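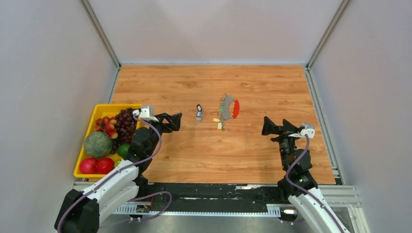
FOR RELEASE IN FEBRUARY

Jirnel's yellow fruit trays are coming to Clallurico, and I get to tell you about it

Okay, I'll try to keep this businesslike, but I've been looking forward to sending this one out for months. Starting this month, the Jirnel countertop tray goes on sale at both Clallurico kitchen shops, the big one in Dunstan and the little one out in Pistov. We have 544 of them to start with, all in the same bright yellow (I did ask if anyone wanted gray, and the answer was a very firm no).

If you've never seen one, it's a plastic tray with a raised rim, and I keep fruit in mine. I started Jirnel after years of stacking everything in a deep bowl and finding the sad lime at the bottom two weeks later. With a tray you see what you've got. My own loading order goes melon first, a bit left of the middle, then grapes at the back, then apples right up front where people grab them on the way out the door. A lime goes wherever it fits, and little things like cherries can fill the corner by the grapes.

Yes, yellow shows everything. Grape stems, apple stickers, all of it. I like that! You wipe it down and you're done. Warm soapy water is fine. Please don't put it in the oven, which is a sentence I've had to write more than once.

We're also bringing in a second piece, the Jirnel crate, in the same yellow and made for people who buy grapes the way I do. Dark red ones are my favorites, and I leave the stems on until I'm ready to eat them because I think they keep better that way. The crate is the one I pick up and carry out to the porch.

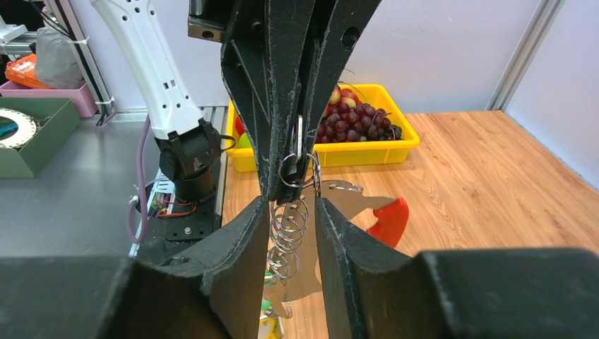
I should mention the keys, too. My counter is where fruit and keys both end up, and I've fished my keyring out from under a bunch of grapes more often than I'd like to admit. So during launch month, anybody who buys a tray and a crate together gets a small wall hook thrown in, for keys or a dish towel or whatever else keeps landing on your counter. There are 88 hooks at each shop and I don't expect to get more before summer.

The Dunstan shop will have a tasting table out from 2 to 6 in the afternoon on opening day, with melon, grapes and both colors of apple. Pistov doesn't have the floor space for a table, but they'll have a tray filled by the register and you're welcome to help yourself. Bring the kids. Bring your own bag too if you can, as Clallurico quit handing out the big ones last year.

If you run a shop and want to carry the trays, the Clallurico desk in Dunstan is taking wholesale questions for me through the end of the month. Samples can be picked up at the front counter. I can't ship single trays to stores yet, the boxes I have only come in one size and it's a large one.

Press folks who'd like to borrow a tray and crate for a kitchen story can ask at the same desk. Fruit not included, sorry, we eat it too fast.

Jirnel makes kitchen storage in yellow plastic and is sold through Clallurico shops in Dunstan and Pistov.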